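Support > Hand Units > Care and Repair > Frequently Asked Questions

Search help topics Enter keyword Go

August
Prepared by Mayu Miyazaki, Equipment Services

Care and Repair of the Clonura Hand-Held Gripper

These answers apply to every Clonura hand unit issued by the Brilturow equipment office. They replace the loose sheets formerly kept in the carrying cases. Staff who still hold a copy of those sheets are asked to discard it.

Who may service a hand unit?

Any operator who has completed the introductory session may clean the unit, replace finger pads, and tighten the exposed screws. Work on the finger linkage, the cable entry, or anything inside the handle is reserved for the bench at Irnard, under the supervision of Tetsuya Hirose. Units opened elsewhere will be accepted for repair, but will be placed at the end of the queue.

What should be checked before a session?

Switch the unit off before handling the fingers. Open and close them by hand through their full travel. Movement should be even on both sides, with no click near the closed position. Look at both pads under good light. Check each screw on the upper arms with the supplied driver, and run the cable through your fingers from the plug to the base of the unit, feeling for flat spots or cuts in the covering.

The check is entered on the unit card with the operator's initials. Cards without initials are treated as blank.

How often are the finger pads replaced?

Pads are replaced after 380 logged grips on fabric, or sooner if an edge has lifted, the surface has become shiny, or lint can no longer be removed from it. Pads are always changed as a pair. A new pad facing a worn one will pull cloth to one side, and the resulting marks on the worn pad are often mistaken for a fault in the linkage.

How is a pad changed?

Peel the old pad from the tip toward the base. Remove remaining adhesive with the plastic scraper from the kit; metal blades are not permitted on the fingers. Wipe the bare face with the cleaning fluid supplied and allow it to dry completely. Set the new pad against the lower edge first, press upward, and then close the fingers on a folded cotton cloth for 12 minutes. Do not use the unit during this time.

If the pad sits crooked, do not attempt to slide it. Remove it and begin again with a new one.

May other pads be substituted?

No. Several operators have asked about the softer Bondarchuk pads, which fit the same fingers. They were tried at Irnard and held thin cloth well, but the adhesive left a residue that took most of an afternoon to remove. They are not approved for issued units.

What may be used for cleaning?

Use the lint brush for the fingers and a barely damp cloth for the frame. Fleece and other brushed fabrics shed fibers that collect behind the pads and around the pivots, and a unit used on such materials should be brushed at every break. Compressed air is not recommended – it drives fibers further into the pivots. Do not apply oil at any point. Oil travels to the pads and then to the items being handled.

A screw on the upper arm keeps working loose. What should be done?

Tighten it once and note the time on the unit card. If it loosens again in the same session, stop and return the unit. Thread-locking compound is applied only at the bench, since an excess of it can reach the pivot and stiffen the finger. Spare screws are not included in the operator kit for this reason.

How should the cable be arranged?

The cable should approach from one side and reach the base of the unit with a gentle curve. Leave enough slack for the full reach of the task, and keep that slack clear of the cloth being handled. A cable caught beneath heavy bedding will tug at the entry point each time the unit is lifted. Most repairs received at the bench in the past year began there.

Bed work calls for particular attention on this point, as garments and blankets share the surface with the cable.

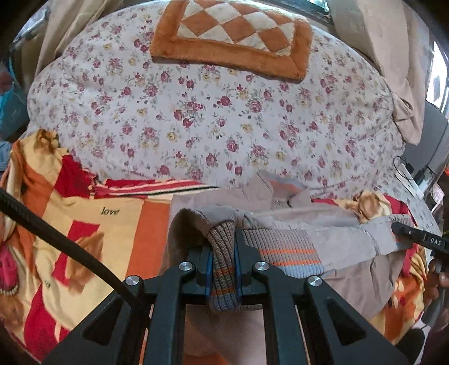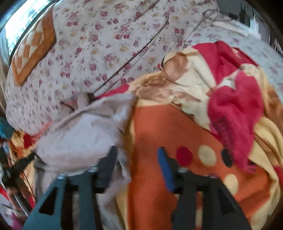

Why do the fingers close unevenly?

There are three usual causes, and they should be examined in this order: fibers behind a pad, a pad set too high on the finger, and a bent finger. The first two can be corrected by the operator. To test for the third, remove both pads and close the fingers slowly against a sheet of plain paper. If they meet at the base but not at the tip, the unit must go to the bench.

The unit was dropped. Can it still be used?

Not until it has been checked. Carry out the full pre-session check and the paper test described in the previous answer. A unit that passes both may return to service. A unit that fell onto its finger tips must be sent to Irnard even if no damage can be found.

How is a unit returned for repair?

Place the unit in its case with the fingers closed on a folded cloth and the cable coiled loosely beside it. Enclose the unit card. Describe the fault in plain terms, including the material being handled when it was first noticed. "Does not work" is not sufficient. Cases are received at the Irnard counter until 5 p.m. and are signed for by Zulema Garrido or, in her absence, Toshio Hoshino.

How long does a repair take?

Ordinary repairs are returned within 14 working days. Cable replacement may take longer when parts are on order. A loan unit can be requested from Chiyo Honda at the time of return. Loan units carry their own cards, and grips made with a loan unit are not to be entered on the card of the unit under repair.

Where should units be kept between sessions?

Units are kept in their cases, indoors and away from heaters, with nothing resting on the fingers. Do not hang a unit by its cable.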